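Walk-through checklist, sock and cloth sorting bench
Done by: Babar Bangash, 11 November 2022

1. Floor and walkway – OK
Clear all the way to the door. The Lolter boxes that were driving me crazy in August are finally gone, thank you Jacobus!

2. Power strips and plugs – OK
I tugged on every plug (gently!) and nothing wiggled. The strip by the window still needs its label redone, I can't read my own handwriting on it.

3. Fire extinguisher – OK
Tag is good, pin is in. Somebody had hung a jacket on the hook over it, so I moved that to the coat rack.

4. Storage shelf – NEEDS WORK
Limit is 130 pounds per shelf and I'd like us to stay well under 100. The second one up has a loose bracket, 2 screws to replace. Jacobus Molefe has the right ones in the Rind drawer. Please don't put the Pokel bins back up there till he's done it.

5. Tabletop and tray – NEEDS A WIPE
I love the bullfinch wallpaper in there, it cheers me up every time, but the white top shows everything – dark crumbs here and there and a few more specks to the right of the green tray. Front row of the tray is packed nice and neat, and there's a little teal cloth in front of it still waiting to be folded. Brush first, then a damp rag, and lift the tray to get underneath.
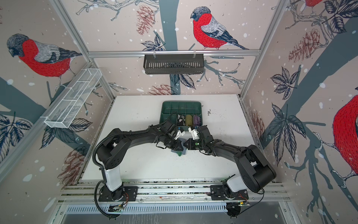
6. First aid box – OK
Restocked, 17 bandages in the small pack. Tell me if you use the last of the tape.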